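Teaching the arm to lift a pan lid (Gillville robotics club notes, part 4)

If you've followed the first three parts you'll have an arm that can reach a point on the worktop and close its gripper without flattening whatever is there. Now for lids! This is the task our club picked for the Trorkwood student challenge, and it took us most of a term, so I'm writing down the bits I wish I'd had at the start.

What you need: an arm with a two-finger gripper (ours is run from a Rolix control box), a pot with a glass lid, some strips of rubber and a lot of patience. Leave the hob switched off at the mains the whole time.

Step 1. Stick rubber on the fingers. Bare fingers slide straight off a small metal knob. We used offcuts from an old bike inner tube and changed them whenever they went shiny.

Step 2. Work out what sort of lid you've got. A loose lid goes straight up. A hinged one has to swing, so the gripper has to travel in a curve, and if you pull straight up you'll take the pot with it (we did, twice, and it's a horrible noise). Lift the lid by hand first, slowly, and watch where the knob goes.

Step 3. Record the path. Put the arm in teach mode, guide it through the swing and save a point every few centimetres. We ended up with 12 points. Fewer than that and the movement went jerky near the top.

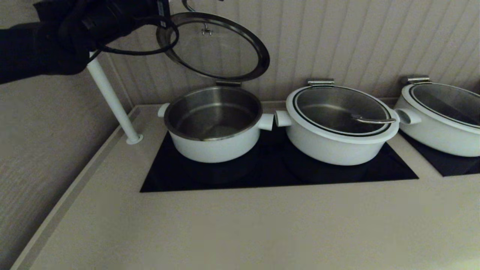 Step 4. Slow it right down. Our first try ran at the speed the arm came with and the whole pot shuffled across the hob. I set the move to 900 milliseconds per point and it was much calmer - dull to watch, but calm.

Step 5. Sort out your cables before you do any long runs. Move the arm through the full swing by hand and check nothing pulls tight or catches on a handle. Ahn clips are fine for this, or just hook-and-loop tape.

Step 6. Practise closing as well. Letting go at the top is no good, you want the gripper to bring the lid all the way back down and only then open. Play your points in reverse and add a short pause at the end.

Keep a tally as you go. We logged 1040 tries over the term and 278 of them were failures, nearly all from the first few weeks, when the pot wasn't going back in the same place each time. Masking tape marks on the hob fixed most of that - wish we'd done it on day one!

We're in on Tuesday after lessons if you want to bring your arm along. Part 5 will be stirring, once I've got the spoon to stay put.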